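Plilus hand-held grippers, two months in
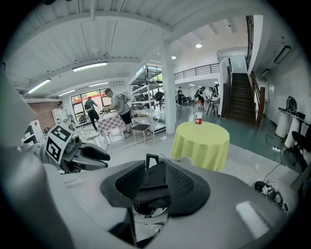 Two hands or one? A reader going by Pendness wrote in after my first post to say the pair is a waste of money, and that one gripper teaches an arm plenty if all you want is to move bottles from one spot to another. Fair point! But I bought the two-handed kit (the one Plilus sells with the Hurier software thrown in), and I'd buy it again, with a few grumbles.

So, the good stuff first. You hold these things and just do the job, squeeze, lift, put down, and the software turns it into something a robot arm can learn from. I had my first usable recordings the same afternoon the box came, which I did not expect, given how long it took me to get going with the Dantas kit last year. The jaws are my favorite part. They're padded, with a texture on them, and they hold a plastic water bottle without crushing it, even when I get impatient and squeeze way too hard.

They're big, though. Wow, are they big. My wrists were complaining after 8 takes in a row and I've learned to stop for coffee before that happens. The square marker tags also need to stay where the software can find them, so you end up holding your elbows out like a chicken until it gets to be a habit.

Now the software. I recorded 524 takes in November and Hurier threw out 253 of them, mostly for lost tracking, and it won't tell you until you've uploaded the whole batch! A little beep while I'm working would have saved me a lot of muttering. The manual says to try better lighting. I did, and it helped some, mostly with the fast moves.

The price is $3,886 for the pair with a year of Hurier. That's a lot for a hobby and pretty reasonable for a small shop that would otherwise be steering an arm around with a joystick. If you only have one arm to train, listen to Pendness and get the single. Mine are staying, and I've already ordered a second set of jaw pads.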